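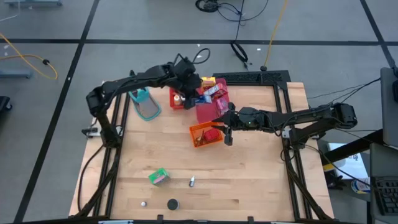 Small Stuff, Sorted: The Basket Table Gallery

Welcome to the gallery! If you have been reading Tastbridge for a while, you already know how much I love a good tabletop sort. I don't mean the big weekend closet kind. I mean the little odds and ends that collect in drawers, coat pockets and the bottom of every bag in the house: tiny boxes, bottle caps, a ball from who knows what game. Give them a nice clear surface and a few bright baskets and I am happy for an hour.

My own rules are pretty loose. Everything goes out on the table where I can see it, the baskets go along the far side, and the front stays open for whatever hasn't found a home yet. Packages like to live with packages. Bottles stand up better in something small with straight sides. And anything round gets dealt with before it rolls off and disappears under the stove (I have lost so many lids this way).

Color helps too! I used to buy all my bins in white because they looked calm on the shelf, and then I could never remember which one had the batteries. Now I go for red, orange, pink, teal, whatever the store has, and I find things so much faster. You don't need a matching set. Mine came from three different stores and I like them better for it.

The butcher-block page in the July gallery got 266 comments, which made my whole week.

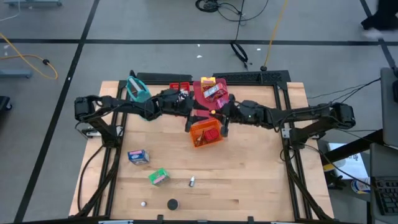
Pink-red tray in back, orange basket in front, and a few little things still out on the wood.

I love that tray. A shallow, open one is my favorite shape for small packages, and a yellow box up at the top edge is easy to spot from anywhere in the room. The orange basket is see-through, with a red piece inside, and I wish every bin I own were like that!

The small green box with the pink label would be my next pick. Boxes that size stack so well once you have a few of them, and they fill in the gaps beside bigger packages. The white ball and the round black piece near the front edge would go together in my house, in a shallow dish with the other rollers.

Next up in the gallery are the Zokico drawer dividers, plus the Grelirano pantry shelf that so many of you asked to see again.

Posted Sat 10 August in Tabletop Sorting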